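Training a Gripper by Hand at Plarbridge

Last updated: April 18, 2020
By Siliņa
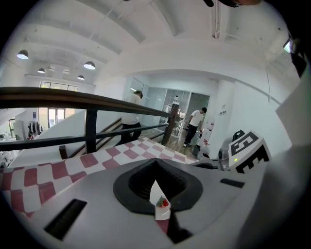
The hand-held gripper beside the stairs at the Plarbridge workshop, with its marker cube at right and a checkered cloth behind.

The Letero project began in November on a shared bench at Plarbridge. Its goal is modest: an arm that can pick up a cloth and fold it twice. The arm is the simple part. Most of the hours have gone into the hand-held tool used to record how a person does the job.

The tool has a white curved housing and carries a cube printed with black marker patterns. Software finds the patterns in each video and works out position and tilt. The first cube was glued on and drifted out of true after a few knocks. The second is bolted to a Norex bracket and has held its alignment for 57 sessions.

So far the group has logged 1,512 recordings toward a target of 3,000. A run is thrown out if the markers are lost for more than 165 milliseconds, a limit set by trial and error. Glare is the usual cause - the upper floor gets a lot of daylight, and glossy print washes out at low angles. Matte paper cured most of it.

Cloth remains harder than rigid parts. A checkered pattern helps, as the squares show where the fabric has bunched, but a fold seen edge-on still confuses the tracker. The next version moves the cube farther from the jaws and adds a stiffer mount. Drawings will be posted once the bolt spacing is settled.

Contact the editors | © 2020 | Back to top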